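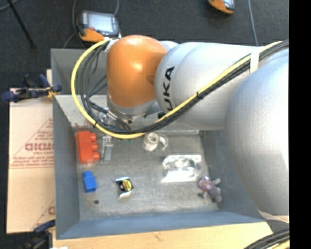
Robot arm over a grey metal bin, with the yellow cable looping out to the left.

How to Write an Artist Statement When You'd Rather Be in the Studio

I have put off writing artist statements in every way a person can. I've washed brushes that were already clean. One December I re-labeled two drawers of printing paper before I would sit down and type a single sentence. So if you're dreading yours, come on in, you're among friends, and we'll get through it together.

Start by talking. Set your phone to record, pick one piece you finished lately, and tell it how you made that piece, as if you were on the phone with your sister. What did you start with? What did you scrape off or throw out? Keep going for ten minutes, even when you feel silly (you will feel silly, I still do). Then type up what you said, ums and all.

Now go through the typed pages with a pencil and underline anything that only you could have said. When I did this for my first show at Hegarty, I had pages and pages about "memory and place," and then one little remark about boiling onion skins in my grandmother's jam pot. Guess which one people asked me about at the opening!

Take your underlined bits and put them in this order:

What you make, and what you make it from.
How you go about it.
What keeps pulling you back to it.

Write it in the first person and in the present tense. "I weave with fishing line and old wool" is a perfectly good opening. Try to leave out "explores," "interrogates" and "liminal," at least in the first draft, and see if you miss them. My friend Siobhán Dunne kept one "explores" in hers and I have forgiven her.

Then check the length. Most calls will tell you what they want, and if they don't, one page is plenty. My current statement is 441 words, and I keep a short version of 71 words for wall labels and catalogs. To make the short one, I don't trim the long one down, I start over and write three sentences from memory. Whatever I remember is usually what matters.

Read it out loud before you send it anywhere. If you run out of breath, put a period in there somewhere. Give it to one person who knows your work and one who doesn't, and ask the second one what they picture. If they picture paintings and you make teapots, go back to your first line and say teapots.

Save it with the month in the file name, and look at it again before the next application. Mine always needs a new first paragraph by then.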